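3. Breed background and study animals

3.1 Origin of the Ljungberg line

The cats in this study belong to a closed line of semi-longhaired indoor cats kept by private breeders and known among them as the Ljungberg line. It takes its name from the cattery where the first recorded matings were made. The founding animals were two unrelated longhaired females and a shorthaired male with a blue coat. Their parents were not recorded, so the pedigree begins with them. Later breeders added animals from two other catteries, Pustar and Tritonton, and every cat now registered in the line can be traced to at least one of these three sources.

The line is not recognized as a separate breed. Its breeders select mainly for coat length and for a calm response to handling, and they have paid less attention to size or eye color. Adult males are heavily built, with a broad chest and a full tail. Females are smaller and often carry a shorter ruff. Kittens are born with a close coat, and the longer guard hairs come in slowly over the first two winters.

3.2 Selection of households

Owners were reached through the three catteries. A household could take part if it kept at least one registered cat over one year of age, if the cat lived indoors, and if no other animal had joined the home in the past six months. Of the households that replied, 21 met these conditions and agreed to the full schedule of visits. Together they kept 62 cats. Nine cats were left out before the first visit: six were being treated for skin disease, and three were pregnant or nursing. The remaining 53 make up the study group.

All the homes were apartments. Floor area, number of rooms and access to a closed balcony were noted on a form filled in by the owner, and the same form asked where the cat usually slept, ate and was groomed. Balcony access was counted only where the cat could go in and out during the day without a person opening the door each time. Balconies used mainly for laundry or storage were included on the same terms as any others (Figure 2).

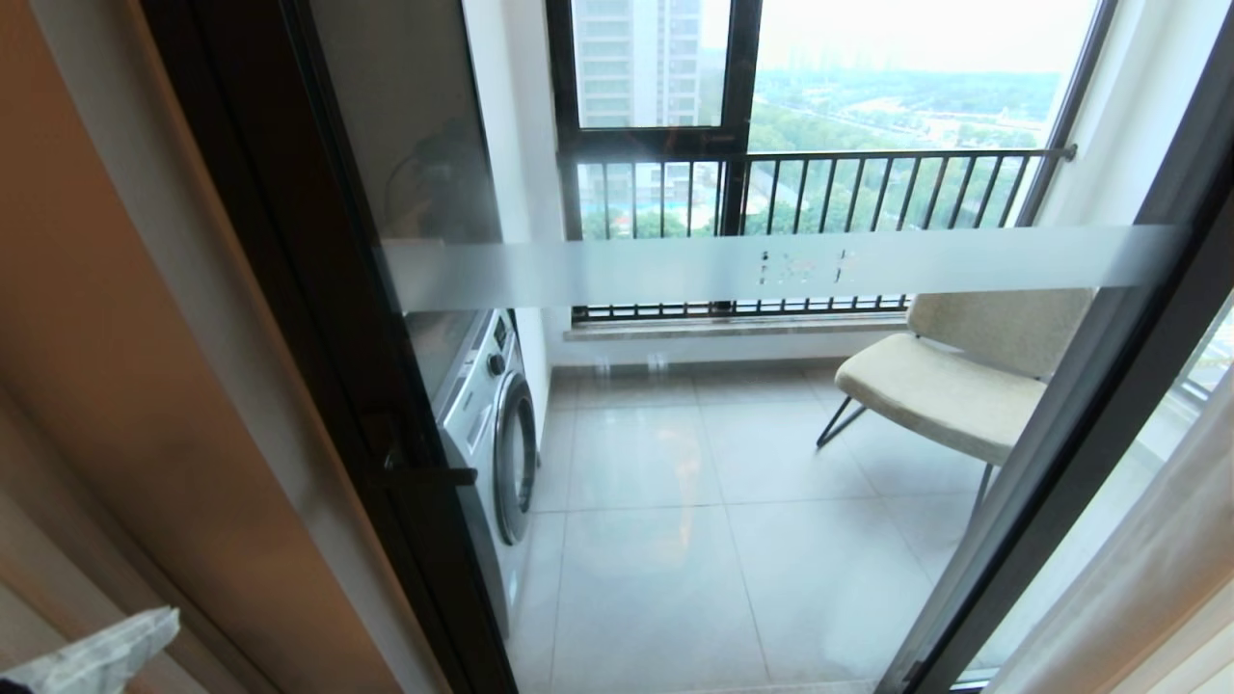
Figure 2. Apartment balcony with glass door and front-loading washing machine.

3.3 Grooming records

Each owner was given a steel comb and a set of paper bags. The cat was combed once a week, always by the same person, starting at the neck and ending at the base of the tail. The belly and the backs of the hind legs were left out, as many cats object to being combed there and a short session was preferred to a complete one. Loose hair from each session was placed in a bag, marked with the cat's number and stored in a dry place until collection.

Owners also wrote down any mats they found and where on the body they were. A mat was defined as a clump that could not be opened with the fingers alone. Mats that had to be cut out were noted separately. Bathing was not allowed during the study unless a veterinarian advised it, and a cat that was bathed was dropped from the hair weights for the following month but kept in the mat counts.

Hair was weighed by one of us (Sivaprasad Menon) on a bench scale. Bags containing litter, food or plant matter were picked clean by hand first. Bags that had been opened or torn were discarded.

3.4 Handling test

Response to handling was scored at the first and last visits with the Trosiseck scale, a short form already used by the Ljungberg breeders when placing kittens. The visitor sat on the floor for ten minutes without approaching the cat, then offered a hand, stroked the cat along the back, and lifted it with both arms for as long as it would allow. Each step was scored from zero to three. A low score meant that the cat moved away or resisted, and a high score that it stayed relaxed.

Some cats hid when the visitor came in and did not come out within the first ten minutes. These were given a score of zero for the first step, and the owner was asked to bring the cat into the room for the others. This departs from the breeders' own practice, in which a hidden cat is tested on another day. We kept to a single visit so that all the animals would be treated alike.

The first visits were made in August and the last on 25 December 2021. Two owners moved during this period, and their cats were scored in the new home. Their results are marked in the tables and were left out of the comparison between first and last scores.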